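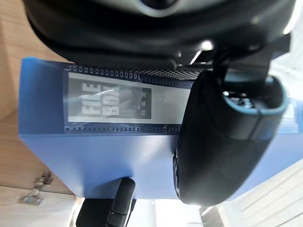 # Chapter 3: Rules for a Good Grip

Pick up a file box from your desk. You probably didn't think about it at all! Your fingers found two faces that could take the pressure, squeezed a little, and stopped before the plastic bowed. A robot has to be given every part of that, and a surprising amount of it gets written down as rules.

Those rules are what this chapter is about, and I think they're some of the most enjoyable reading in the whole field. Every line in a handling standard is somebody's answer to a real problem – how hard may a finger press on thin plastic, how much of a label may it cover, what should the arm do if the power drops while it's holding something over a floor where people walk?

We'll work with two documents. The Lestell Handling Code is short and strict, with 22 clauses that apply to any gripper working in a shared room. The Arango shop guide is looser and much chattier, and it covers office goods such as boxes, binders and trays. They disagree in 3 places, and we'll spend real time on those.

## Before you start

You'll need the force tables from Chapter 2 and a copy of the Skerar checklist, which your lab should have on the wall.

**Key terms:** contact face, grip force limit, safe hold, release zone

## 3.1 Choosing the contact faces

Clause 1 of the Lestell code says that a gripper shall close only on faces "able to bear the load without lasting change of shape." Read it twice – the word *lasting* matters. A plastic wall may flex under a finger and still pass, provided it springs back on release.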